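2022-07-17

Every few months somebody on a parenting site discovers that small building blocks should be sorted by color, and every few months I read the whole thing and feel my jaw get tight. I've tried it. In May I gave in and bought the Skolwood sorting set, eight little bins with a lid each, and spent an evening putting 416 blocks where they were supposed to go. It looked great on the shelf. It lasted five days.

My trouble with color sorting is that it answers a question no kid asks. When you're building a gate you don't want "a red one." You want the arch. And the arch is at the bottom of the red bin under all the red bricks, or it's in the blue bin if you own a blue arch too, so now you're digging in two places. Sorting by shape makes more sense to me on paper, except that half the pieces don't have a shape you can put on a label.

Then there are the boxes themselves. The Brevel one has a lid that needs two hands and a knee. The Vik is fine, but the dividers lift out, and once they lift out they're toys. I paid more than 70 dollars on containers before I admitted that the old shallow tray from the junk drawer was doing the job better than any of them. Low sides, no lid, dark inside so the light colors show up. You can see what's in it without tipping it over, and that's most of what I want from storage.

So what do I do now? The big mess lives in a canvas bag (Isel, secondhand, ugly). A few pieces at a time come out onto a plain table, and whatever is being used goes next to the tray or in it. If a block is still on the table at dinner, it goes back in the bag. I don't care which color it is.

I'm also not convinced by the claim that fewer pieces make kids more creative. Maybe. I've watched a handful of blocks get stacked into the same wobbly thing over and over, and I've watched the full bag get dumped and ignored. What I will say for the small handful is that picking up goes faster, and I step on less of it.

A white surface does help, I'll give the neat people that one. Yellow and light blue really stand out on it.

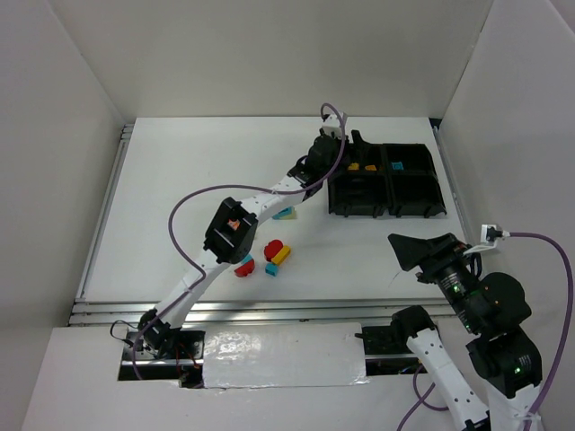
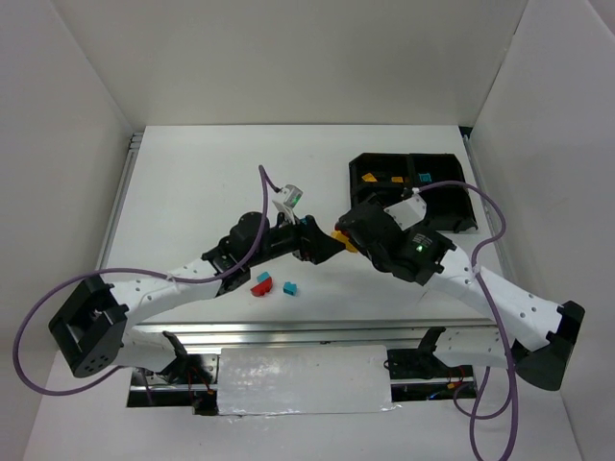

First picture: yellow, orange and light blue, all in the black two-part tray. Second: the red arch on its side with a cyan block on top.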